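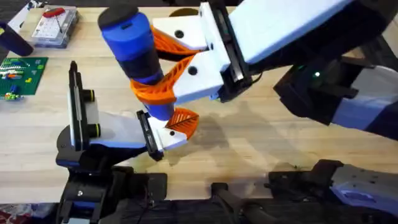

LIFE & HOME | The long read

The last bus to Arnham

October 8, 2020

Ten past six and still dark. Rain on the shelter roof, what's left of it. The 209 is late again, or it's early and gone, hard to say because the timetable came off the post in August and hasn't been put back.

I've come to ride it end to end before it stops running. Laur to Arnham, by way of Bimard and every farm gate in between. An hour and ten if the level crossing is kind. It wasn't.

Fares are cash or card now, card if the reader's awake. You sit where you like, except the seat behind the driver, taped off since spring. Windows open by order. Everyone in coats, masks, scarves over masks. Smell of wet dog, no dog.

People will tell you a rural bus is always empty. Mine had a dozen on by Bimard. School kids at the back, two care workers coming off nights, a man with a car battery in a shopping bag who got off at the quarry road and waved at the driver like he was off to sea.

Teodor Makowska has driven it for nine years. Doesn't like talking at the wheel so we talk at the turnaround, engine off, flask out. He knows who's on which morning. If someone's missing two days running he asks the next one up the lane. Once that meant an ambulance. He doesn't make much of it.

"I'm not a social worker," he says. "I just notice the gaps."

The operator, Grivex, says the route costs more than it takes, and I beleive them. Most of them do, out here. The subsidy was cut, then cut again, then this year happened and the passengers halved. What replaces it is a minibus you ring up the day before. Three days a week. No Saturdays. Nothing after four, so that's the college course gone for anyone past Bimard, and the late shift at the dairy.

You can ring from a landline, to be fair to them. Long hold, though. I tried it. Brass band music, then a click, then the brass band again from the top.

Does it matter, one bus? I went round the market in Arnham asking, stall by stall, getting in the way. Cheese man said trade's down on the days it breaks down. The chemist said prescriptions sit on the shelf. A lady buying leeks said her sister in Laur hasn't a car, never has, and who's going to fetch her at Christmas. Then she went back and changed the leeks for smaller ones.

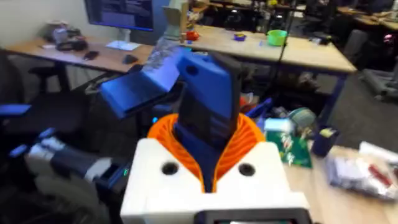
Ximeng Feng thinks we're all being a bit sentimental about it. The ring-up service could be better than the bus, she told me, if it ran every day and came to the door, because the walk down to the stop was what beat her mother in the end, well before any cuts. She'd rather argue for more of the minibus than the same of the 209. Fair point, and I hadn't got a good answer.

Back on for the return. Dark again by the crossing, gates down, goods train going through forever. Teodor turned the inside lights off so we could see out. Somebody at the back had chips and passed them forward, then remembered, and took them back agian.

Last one runs at the end of the month, 5.40 from the market square. Exact change helps.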